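Okay, bread basket thread, because I've been thinking about bread baskets for a whole week and I need to put it somewhere. 🧵

**1/**
Background: I've been learning to set a proper table for the long lunches we do at Stetbridge (shared kitchen, big windows, everyone brings something). Soup I can do. Salad I can do. Bread I kept plonking down on a cutting board and hoping for the best!

**2/**
Then Annunziata Mazza, who has run more lunches than I've eaten, looked at my board and said "where's the basket?" like I'd forgotten the plates. So I went down the basket hole and I'm so happy down here.

**3/**
First thing I learned: shape matters way more than I thought. I had a round one for years. Great for dinner rolls, hopeless for anything long. You end up with bread sticking up like umbrellas in a stand, and the first person to reach in knocks two of them onto the tablecloth.

**4/**
Rectangular is the answer for long rolls. Rounded corners if you can find them, because the square-cornered one I tried from Ramico collected crumbs in every corner and I was in there with a toothpick after lunch. Never again.

**5/**
Second thing: sides that lean outward. You can get your hand in and around the bread without scraping your knuckles, and it looks generous even when you only have a few rolls left. Mine also has a thick rolled rim, which makes it really nice to pass down the table.

**6/**
Look at this color combo though. Golden bread, dark weave. I can't get over it.
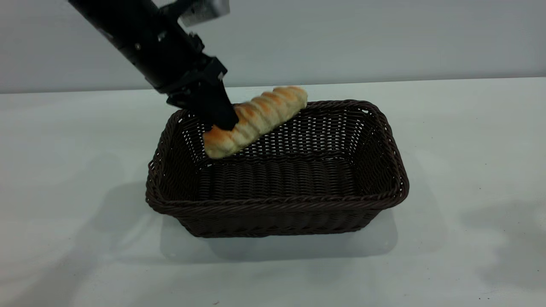
*First roll going in. Those ridges!!*

**7/**
I used to think light wicker was the "bread" color. Everything in my head about bakeries is pale straw. But pale bread in a pale basket just sort of disappears, and a dark brown one makes every toasted bit stand out. Total convert.

**8/**
The twisty shape is my favorite for a shared table, too. You get the browned tops and the soft pale creases in the same roll, and people can tear along the ridges. No knife, no board, no sawing while someone's trying to pour the water.

**9/**
How I load it, after a lot of fussing:

- longest roll first, lengthwise
- next one beside it, facing the other way
- anything short goes on top, at an angle
- stop before it's a mountain

I always want to ignore the last one. Two small refills beat one giant heap, and the bread in the kitchen can stay wrapped up in the meantime.

**10/**
Cloth or no cloth? I go back and forth. A cloth keeps warm bread warm and saves you a lot of shaking out. But it also hides the weave, and the weave is half the fun. My current rule is cloth in winter, bare basket from May on.

**11/**
If you do use a cloth, go bigger than you think. I had a cute little napkin in there and it slid to one end the moment the basket got passed. A plain dish towel folded once works great — let the corners hang over the rim and then flip them back over the bread.

**12/**
Cleaning! Turn it upside down outside and tap the bottom. Then a dry pastry brush along the weave, going the same way as the strands. I found a brush at Lomovano that's just stiff enough and it has become a dedicated basket brush. My pastry brush is jealous.

**13/**
For sticky spots (jam, always jam) I use a damp cloth and then leave the basket somewhere airy until it's completely dry before it goes back on the shelf. I put one away damp once. It smelled like a pond until June.

**14/**
Where it lives on the table: off center, a bit closer to the butter. I had it dead in the middle for ages and the people at the ends had to stand up. For the big lunches I now put out 2, one toward each end, and it's so much calmer.

**15/**
Somebody asked me last time if a basket was really worth it for bread that's gone in six minutes. Yes! Those are six very good minutes!

**16/**
Next up I want to try a tall narrow one for breadsticks, and my neighbor swears by the lidded kind from Frerichs for keeping things warm on the walk over. If you have either, tell me everything. Pics of your baskets very welcome, empty or full 🥖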